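Arm stops mid-reach with a protective stop, only over one part of the table

Posted April 26, 2024 in Faults and Safety

fladis_bench
Six-axis arm with a black gripper, Veltora controller, used for pick and place with play kitchen items. For the last week it goes into protective stop when it reaches for anything far out on the table. The log says "joint 4 torque deviation" each time. Close to the base it runs all day. It happened 17 times in 144 picks yesterday, with no contact that I could see.

I already re-entered the payload and checked the mounting bolts. Speed is down to half and it made no difference. 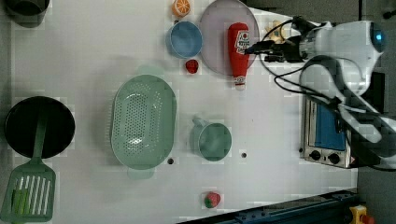

The stops come with the gripper empty too, so I don't think it's the weight of the items. I don't want to raise the force limit if I can avoid it. What should I check next?

zornix22
Look at the gripper cables. If the loops are too short they pull tight when the wrist turns at full reach, and the controller reads that as a collision. Power down, release the brakes the way your manual says, and move the arm by hand to the pose where it stops. If you feel it tug, give the cable more slack and clip it again farther back. Mine did this after 3000 cycles when a clip slid down the arm – same joint, same message.

Leave the force limit alone. It's there for your hands.

pcd_Picard
had this, turned the limit up and it went away

marlow_shop
Please don't do what the post above says. Also check the center of gravity, which is a separate entry from the payload weight. If it's still set for the old gripper, the error grows the farther out you reach. Ours was off by 93 mm.

fladis_bench
It was the cable. One clip had moved. No stops since this morning, limit unchanged.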